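Plorkier wants you to pay a deposit on your coffee cup. Starting in April, the café chain will add 60 cents to every takeout drink at nine of its shops and hand the money back when the cup comes home. It says the plan will keep 110 cups per shop out of the trash each day. It has not said how it got that number.

The cups come from Dakumine, a supplier that also does the washing. Each one is supposed to last through 600 trips. Asked whether any cup has made it that far, Dakumine spokesman Khalil Fakhoury said the figure came from lab tests and that "real use will tell us more." So the answer is no.
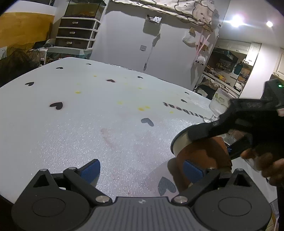
Deposit plans like this have come and gone before. The Eklund bakery tried one two years ago and dropped it after a single summer. Beatriz Aguiar, who managed the counter there, says customers were happy to take the cups and slow to bring them back. "They'd tell me they had a whole shelf of them at home," she said. "We kept ordering more."

Plorkier's Kyung-hwa Seo argues that the deposit fixes that problem. Perhaps. Eklund charged one too, and people seem to have treated it as the price of a decent cup. Seo would not say what return rate the company needs to break even, or what happens to deposits that are never claimed – a fair question when the money stays in Plorkier's account until somebody asks for it.

There is also the matter of people who already own a cup. Under the new rules they can still have it filled, but the old discount for doing so goes away. Ye-seo Gil, a regular at the Trodari Street shop, has carried the same mug for years and is not impressed. "I was doing this for free," she said. "Now I pay more than I did, and they get to call it green."

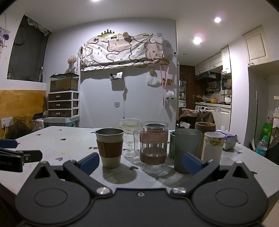
Cups, mugs and glasses of several kinds on a light gray tabletop.

Plorkier says it will look at the discount again after the trial. It has not set an end date for the trial. Customers can return cups at any of the nine shops until 6 p.m., but only with the receipt.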